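Waking at 3 am with calf cramps, what works?
Posted in Home Remedies, Skeddale Community Help
January 5, 2025

I get a cramp in my left calf most nights, usually at an hour when even the magpies have the decency to be quiet. It started in spring and has settled in like a relative. I'm 60, I walk the dog every morning, and I've already tried the following: a banana before bed, a magnesium powder from Dila that tastes like licking a blackboard, and a cake of soap under the sheet, on the advice of my sister-in-law. The soap did nothing but the bed smells lovely.

My GP appointment isn't until February. Is there anything sensible I can do in the meantime? I'm not on any blood pressure tablets or fluid tablets, as I know someone will ask.

posted by skeddale_stomper

meritzmum

I was going to ask, so thank you. Stretching is the one that sorted mine. Stand at arm's length from the wall, hands flat on it, heels on the floor, and lean in until you feel the pull down the back of the leg. Hold it while you count to 10, rest, and do it a few times over. I do it while the kettle boils and again before I brush my teeth. It took a couple of weeks to make a difference, and I only kept going out of spite.

When one hits in the night, don't point your toes, whatever your foot is begging you to do. Straighten the leg and pull the toes up towards your shin. If you can't reach your toes (no judgement, mine moved further away years ago), loop a towel around the ball of the foot and pull on that. Then rub the muscle and have a bit of a walk up the hall. A wheat bag afterwards helps with the ache.
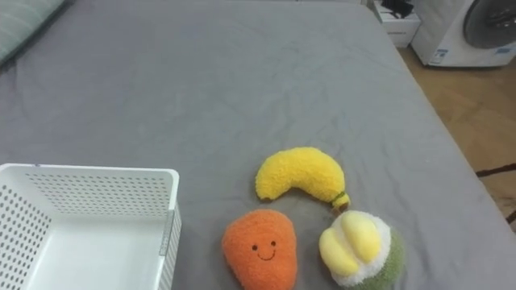

The other thing is how tightly you're tucked in. I used to make hospital corners you could bounce a coin off, and lying on my back under all that, my feet were pushed down flat the whole night. Now I leave the bottom of the doona loose and the cramps are down to one a fortnight. My mother would be appalled.

Don't go near tonic water or quinine tablets for it, by the way. My pharmacist gave me quite the talk about quinine and I've never looked at a G&T the same way, though I've still looked at several.

posted by meritzmum, 337 helpful votes

fuchs2062

magnesium. you need the proper one not the powder. also drink more water

posted by fuchs2062

gravelrash_ken

Can't speak for the magnesium, I took it for months and my cramps didn't notice. Do ring the surgery and bring the appointment forward if the calf is swollen, red, warm or sore all day long, and today is better than tomorrow for that one. A clot can pass itself off as a cramp and you don't want to be stretching it against a wall.

Otherwise write down which nights you get them and what you did that day. Mine turned out to follow the days I wore my old thongs to the shops and back, a distance they were never built for. Bought decent shoes from the place on Fuchs Street and it's eased off a fair bit. Take the list to the GP, and take the powder too so they can read the label.

posted by gravelrash_ken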